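Chapter 7
Watching Robots Work: How to Be a Good Audience
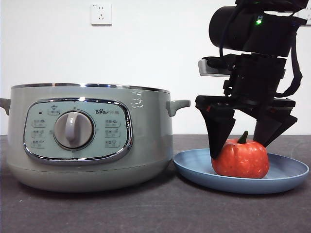
Most people meet their first working robot on an open day, with a paper cup in one hand and a visitor badge pinned on crooked. They stand behind a strip of yellow tape and wait for something to happen. After a minute or so, something does, and it is usually smaller than they had hoped.

The open day at Mollgate, which we will follow through this chapter, drew 211 visitors one afternoon in May. The host was Jommont, a company that builds arms and grippers for light handling work. The brochure promised "the kitchen of tomorrow." The kitchen of tomorrow had a rope around it and closed at four.

A demonstration is a strange kind of evidence. The people running it have chosen the object, the table, the lighting and the moment to say "watch this." None of that is cheating. A piano recital is arranged in much the same way, and we don't ask the pianist to play a tune shouted from the back row. But a buyer who wants to know how a machine will behave at six in the morning, with a tired operator and a shelf of mismatched bowls, has to look past the applause.

Consider one simple job: picking up a small pumpkin from a plate. It has a curved surface, ribs, and a stem that gets in the way of anything coming straight down. Two fingers must close far enough to hold it and stop before they bruise it. If there is a cooking pot right beside the plate, the arm also has to mind its elbows. A four-year-old manages all this while talking about dinosaurs.

Jommont's staff told visitors that the arm had made 3189 practice grasps before the doors opened. It is a fine number, and the room was duly impressed. A purchasing team from De Smet, a caterer, asked how many of those had failed – and on how many different objects. The answer to the second question was 72. The answer to the first was a promise to send an email.

Before you read Section 7.1, write down three questions you would have asked from behind the tape. Keep the list. We will come back to it in Section 7.4, when the De Smet team visits a second supplier, Jotari, and asks to bring its own vegetables.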